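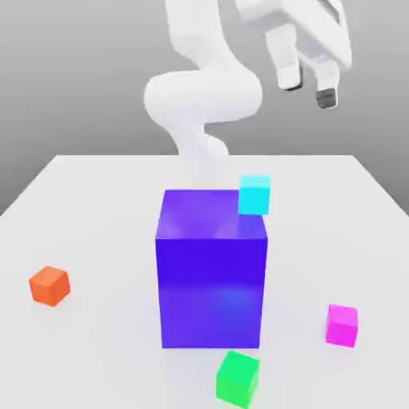 A white robotic arm and a purple cube on a white tabletop.

I finished Golob on Thursday, a bit after midnight, and I've been grumpy about it ever since. If you missed it, it's the slow little mystery set in a ferry town called Astby, and over 200 of you wrote in last spring telling me to start it. You were right! I loved it. And then Wullik, the streaming service it lives on, went and cut the second season down from ten episodes to six.

You can feel it, too. Episode four runs 93 minutes and is clearly two episodes glued together - there's even a fade to black in the middle where the credits ought to go. The sister's storyline (my favorite part of season 1) gets wrapped up in a phone call. A phone call! We don't even hear the other end of it.

I don't mind short seasons. Huvier did its whole story in five episodes and I've watched it 2 times already. But Huvier was written that way from the start, and Golob has the look of something that got a haircut in the parking lot.

Anyway, is it still worth your time? I'd say yes, mostly for the harbor scenes and the last half hour, which got me good. Just go in knowing that the business with the missing logbook never gets an answer, and there's no word on a third season yet.

Next up for me is a rewatch of the first season, because the extended pilot is coming to Wullik in September with the cut dinner scene put back in. Write and tell me if you're joining in. I'm making soup for it.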